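Suturing sessions to run twice a week at Nisthorpe skills room

Trainees in Nisthorpe will be able to practise wound closure twice a week from February, after the skills room on the upper floor of the Lultden building extended its opening hours.

The room has until now been open for suturing on one afternoon a week, with places going to surgical trainees first and everyone else joining a waiting list. The second session will be held in the evening, from 6pm to 8.30pm, and is meant for staff who cannot get away from clinics during the day.

Fereshteh Pakzad, who runs the room, said 181 people had used it for suturing practice in the past year and that the waiting list had become too long to be useful.

"By the time we rang people to offer them a place, they had often moved to another post," she said. "A second session should clear most of it by the summer."

Each session begins with the basics: how to load a curved needle, where to hold it in the jaws of the needle driver, and how to bring it through the tissue along its own curve. Trainees then move on to closing a straight incision with single stitches before trying a running stitch.

Pakzad said most of the early mistakes had little to do with the knot. Beginners tend to grip the needle too near the point, or push it forward in a straight line, which drags at the edges of the cut. Others pull the thread tight too soon and lose sight of the far side of the wound.

"I ask them to leave the loop open until they have looked at both edges," she said. "Then they can take up the slack slowly. If it is going to pucker, they will see it start."

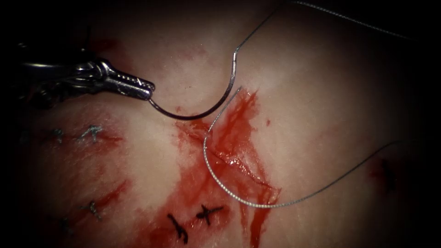

The evening sessions will be taught by Retno Pangaribuan, who moved to Nisthorpe last autumn after several years of teaching theatre staff. She plans to spend the first half hour of every evening on thread handling alone.

"A long length of thread gets everywhere," she said. "It catches on things, it falls across the wound, and you end up stitching over it. People want to get on to the stitches, and I understand that, but half an hour spent on where the thread goes will save them a lot of cutting out and starting again."

Pangaribuan also wants trainees to look more closely at spacing. At present each person's work is checked at the end of the session. In the evening classes it will be checked after the first 3 stitches, so that uneven gaps can be put right before the rest of the line is finished.

Groups will be kept small, with 2 trainees to each table. They will take turns, one stitching and the other following the thread and calling out if the edges are not meeting. Those who have been before can ask to work on a longer or deeper cut, but must first close a short one to the tutor's satisfaction.

The extra hours are being paid for by a grant of £600 from the Hubáček fund, which supports practical teaching in the area, and by a small increase in the charge made to outside departments. Trainees themselves will not pay. The grant covers needles and thread until the end of the summer, and the room will apply again after that.

Storage has been rearranged to make space for the larger number of bookings. Thread is now kept by size in the drawers nearest the door, and used needles must be taken to the sharps bin beside the sink before anyone leaves their table. Food and drink are not allowed in the room, including during the break.

Booking for both sessions is through the Evow page on the staff site, and opens at 9am on the first working day of each month. Places not taken up by the day before will be offered to the waiting list. Anyone who misses two sessions without giving notice will go to the bottom of it.

Trainees should wear short sleeves and bring their own loupes if they use them. Gloves are provided. The evening entrance is at the side of the building, as the front doors are locked at 5.30pm.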